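Feeding a Crowd After a Memorial Service: Kitchen Tips for the Parish Hall

Set up your cutting station before anything else 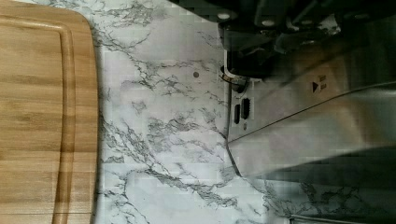 Bread and fruit take the most time, so give them their own stretch of counter. Put a damp dish towel under each board to keep it from sliding. Cut bread on one board and fruit on another, and keep raw meat out of the hall kitchen altogether. Have it cooked at home and brought over hot.

Working out amounts
For a seated meal of 80 people we cook 13 pounds of dry rice. That leaves a little for second helpings. Lentils can be made the night before and taste better for it. Cool them in shallow pans, no deeper than two inches, and get them in the refrigerator within two hours.

Fasting food
Check the church calendar before you plan the menu. If the memorial falls in a fast, leave out meat, milk, butter and eggs, and read the labels on bread and margarine. Many store brands have whey in them. Oil-based pastry holds up fine overnight in a tin lined with parchment.

Coffee
The large urn in most halls needs close to an hour, so fill it with cold water and switch it on before the service starts. Use the coarse grind. Fine grind goes through the basket and clogs the tap - then somebody has to take it apart with people waiting.

Candle wax on tablecloths
Let the wax harden and lift off what you can with a butter knife. Put brown paper over and under the spot and press with a warm iron, moving to clean paper as it soaks up the wax. Red candles can leave a stain. Rub in a little dish soap and wash in the hottest water the cloth will take.

Brass trays and stands
Gilmar Vieira at the Godoy parish cleans theirs with a paste of flour, salt and white vinegar. Leave it on for ten minutes, rinse well and dry right away. Skip this on lacquered brass, which only wants soap and water.

Leftovers
Bring lidded containers from home and label them with the dish and the day it was cooked. Rice should go in the refrigerator first. Anything that sat out on the serving table for more than two hours gets thrown away.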